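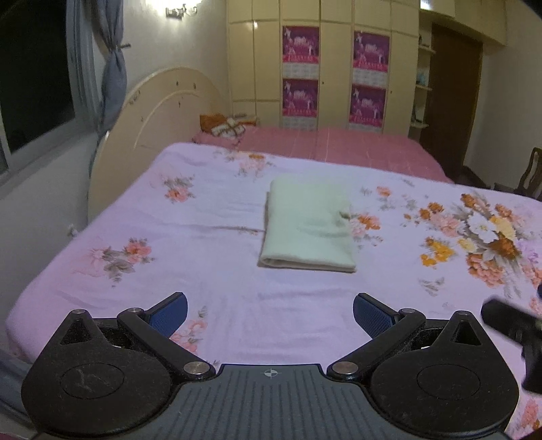 Green towel, folded, on the guest bed

How do you fold bath towels so they stack straight on a narrow shelf?
Posted in Laundry & Linens, 12/09/2018, 456 views

Zdeňka Gajdoš
Hi all, quick one, have to get the beds done before my sister's family gets in. I fold everything on the bed in the spare room because there's no table anywhere near the dryer. Mint green towel in the photo is my usual fold. Thick, kind of a rectangle, and the near end always comes out a bit wider than the far end. You can see the loop of the fold on the left and then the layers going flat over to the right corner. Right side has dents in it plus a little crumpled spot I can never get rid of.

One towel, who cares. But stack up a pile of these and it leans and then the whole thing slides out when somebody grabs from the middle. Shelf is in the hall closet, 10 inches deep, the narrow one, door barely shuts as it is. I have the Multholm bath towels, the bigger size, if that matters. Bought them in April and they've only gotten fluffier.

What I do now: half the long way, half again, then in half and in half. Is there a better order? Also is folding on a bed the problem?? The flowered sheet is just whats on there, I don't iron it or anything, there's a long wrinkle right next to the towel and I wonder if that throws it off. Don't want to buy a folding board if I can help it. Thanks in advance

tirnari_mom
Thirds!! Not halves. Halves of halves of halves gives you a big fat roll on one side and thin loose edges on the other, so every towel is a wedge and the pile goes over. Same thing happened to me for years.

What I do with the big ones:

Lay it out flat, long side toward you. Pull the corners so its square. Take the top edge down a third, then bring the bottom up over it. Now you've got a long strip. Run your forearm down it, hard, get the air out. Then one short end in to just short of the middle, other short end in to just short of the middle, leave a gap the width of two fingers. Then close it like a book.

That gap is the whole trick. Without it the fold in the middle has nowhere to go and it puffs up.

For a 10 inch shelf measure your strip before you do the short ends. If it's wider than the shelf, fold the long way in quarters instead. Still do the book part after. My towels are thinner than yours probably so you may have to play with the gap.

Put the fat folded edge facing out, then people can pull one without catching a layer. And when you stack, turn every other one so the fat side goes to the back. Looks less pretty but the pile stays level. I only bother turning them if I'm stacking high.

Bed is ok. I fold on a bed.

Wattanapong Road Laundry
We do wash and fold so this is daily for us. Agree with thirds. Couple things to add, typing this between loads.

Crumpled spot on the side: usually a corner that got tucked under crooked on the second fold and then everything after went on top of it. Can't pat it out from the outside. Open it back up to the strip, flatten the corner, refold. Takes a few seconds.

Soft mattress does make a difference with thick towels. You press down and the bed goes down with it, so the air stays in. Closed lid of the washer works, or the ironing board, or slide something stiff under the sheet. Big cutting board, whatever. The wrinkle in the sheet I wouldn't worry about. Towel that thick won't notice it.

Wider at one end = started out not square. Bath towels go out of shape in the dryer, one side hem shrinks up more than the other. Give it a snap, hold two corners, pull, then the other two. Do it while warm. Cold ones fight you.

Fluffier after washing is normal for some. If they get too puffy to fit, go easier on the dryer sheets.

dale_in_tridbridge
just roll them. fits any shelf

Zdeňka Gajdoš
Ok did thirds on three of them with the cutting board under the sheet. SO much flatter. Had to go to quarters for the strip like tirnari_mom said, thirds stuck out past the shelf. Haven't tried turning every other one yet. Dale I tried rolling last year, they roll right off the shelf when the door opens lol. Doing the rest tonight, have hand towels too, does the gap thing work on those or are they too small?

tirnari_mom
Too small, skip it. Thirds the long way and then in half once.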